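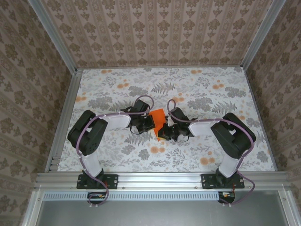 Jarndale cloth with fern and blossom print; Nekorell damask wallpaper on the back and side walls.

Jarndale Table Cloth, Nekorell Damask Wallpaper and Ernari Folding Paper
Supplied by Tokarz. Items are sold separately. Page revised Wednesday, September 18, 2024.

Jarndale table cloth

A printed cloth for work tables and craft tables. The ground is white. The print consists of fern fronds and leafy sprigs in grey and dark slate, small flowers in clusters, and round blossoms in soft orange. The blossoms are scattered across the cloth and are not set in rows, so a cut piece will not have a matching number on each side.

The cloth is sold by length and has no border. The cut edges are left unhemmed. For a table that is to be covered flush to the edge, order to the size of the top. For a drop at the sides, add the drop twice to both the length and the width.

Machine wash at 30 degrees on a short cycle. Do not bleach. Iron on the reverse. Creases from the parcel will normally come out with one pass of a warm iron. Dye lots are marked on the packing slip; quote the lot when ordering a second piece for the same table.

Nekorell damask wallpaper

Beige ground with brown damask medallions and floral motifs, set out in vertical stripes. The stripes run the length of the roll.

Roll length: 1000 cm
Pattern repeat: 27 cm
Match: straight
Hanging: paste the wall

Start from a plumb line and not from the corner post or door frame. Allow one full repeat of waste per drop. In a three-sided enclosure, hang the back wall first and work outwards. The side walls will usually look a shade darker than the back one when lit from the front. Check the lot numbers before assuming a fault in the print.

Where the wallpaper ends at a metal post or rail, trim it dry with a new blade after the paste has set.

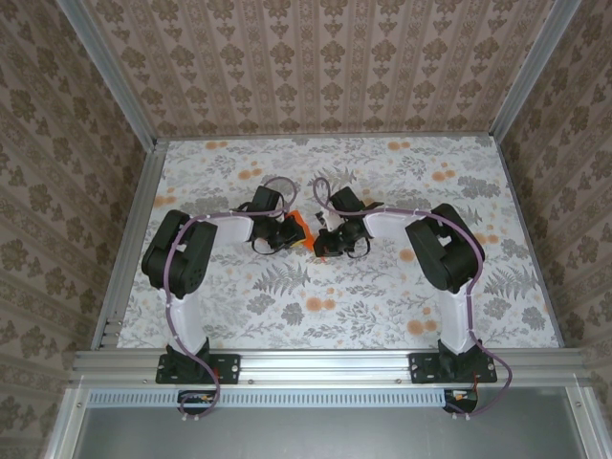 Ernari folding paper, orange

A plain bright orange sheet for folding, card work and table decoration. Both faces are the same colour, so there is no right side to observe when making the first fold. The paper takes a sharp crease and can be folded by hand without scoring. Use a bone folder for layered folds.

Pack quantity: 300 sheets
Colour: orange, both faces
Finish: uncoated

Store flat, in the wrapper, away from direct sunlight. Sheets kept on edge will bow. If the paper is to be used on the Jarndale cloth, smooth the cloth first, as a ridge under the sheet will shift the line of the fold.

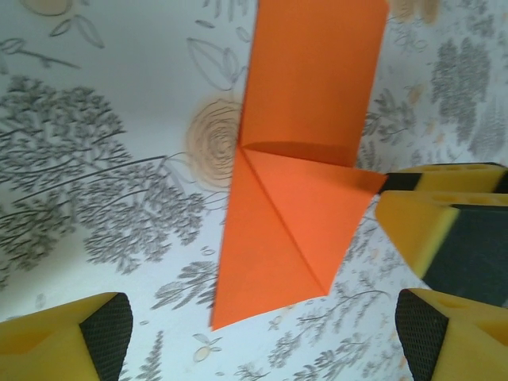

Orange sheet, partly folded, with a diagonal crease across the triangular flap.

Ordering and returns

Cut cloth cannot be returned unless faulty. Wallpaper may be returned unopened, in full rolls only. Opened packs of paper are not accepted.

Sample pieces of the cloth and the wallpaper are available on request, one of each per order. The wallpaper sample shows part of the repeat only. Further stock of the orange paper is due in October; orders placed before then are filled from the present lot.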